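We use cookies to improve your experience on this site. Accept | Manage settings

From: Eun-seong Cho
Date: Jun 13, 2018
Subject: Re: [handling-rules] start conditions, clause 2

Augustina Amegashie wrote:
> The Travska draft says the workpiece must be "in a known pose"
> before the arm moves. Does a tipped object count as known?

Not as drafted. Baidoo reads it as upright only; Graltositz accepts any pose the operator has logged. 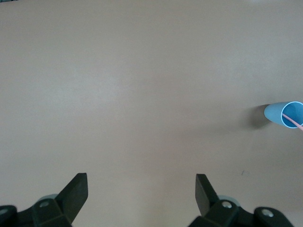
I would split clause 2 into pose and contents. Pose can be logged as upright, on its side or inverted. Contents need their own line: a cup on its side with a straw still in it is two objects, and the grip check should say which one is meant. Fingers stay open until that is recorded — no exceptions for light plastic.

I also suggest a minimum clearance of 20 mm at the start. The April text gave 15.

Eun-seong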